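Low vision bench notes -- July, 9:40 a.m.

3 min read

Back on the handheld magnifiers this morning. The Roreck loaner kit finally came back from the Gritville clinic, minus one lens cloth and with the battery door on the small one taped shut (thanks, whoever). I cleaned everything, put fresh cells in, and started over on the lamp check because I didn't trust my numbers from the last round.

Kit number is 371, for anyone hunting for it in the cabinet. It's on the second shelf now, behind the trial frames.

First thing -- the reading distance. I set the print card at 50 cm and worked in from there with the Pacheco stand magnifier, and I really like this one! The base sits flat and you don't have to fuss with it. The glare is another story. On glossy paper the lamp throws a hot spot right where you want to read, and tilting the card only moves it over a line or two. Matte paper was fine.
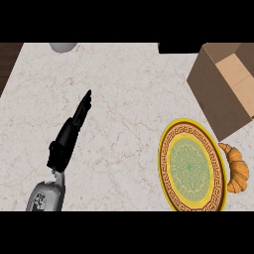 Robot arm over the marble countertop, simulated.

Then the Rorkden clip-on telescope. Focus ring is stiff again. I ran it end to end 100 times hoping it would loosen up, and it did a little, but it still grabs near the close end. Someone with sore hands is going to hate that. I don't want to put grease anywhere near the optics, so it goes back in its box with a note and I'll ask for a replacement ring. Oh, and the nose pads in that box are the wrong size. The bridge on our sample frame is 52 and these slide right down it.

I also tried reading a pill bottle label with each one, mostly out of curiosity. Curved labels are a pain with the stand magnifier (you can't get the base flat on them), much easier with the handheld.
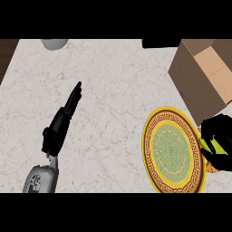
Can a patient borrow the kit before the prescriber sends in the order?
The kit only goes out through the prescriber's office, so have them call us and we'll set a pickup time.

Still to do: redo the lamp check on glossy paper with the diffuser on, find the missing lens cloth, order nose pads. I'm leaving the stand magnifier out on the bench, please don't put it away -- I'm halfway through the card.

Questions about the loaner kits? Contact the bench desk | © Low Vision Bench Notes | Back to top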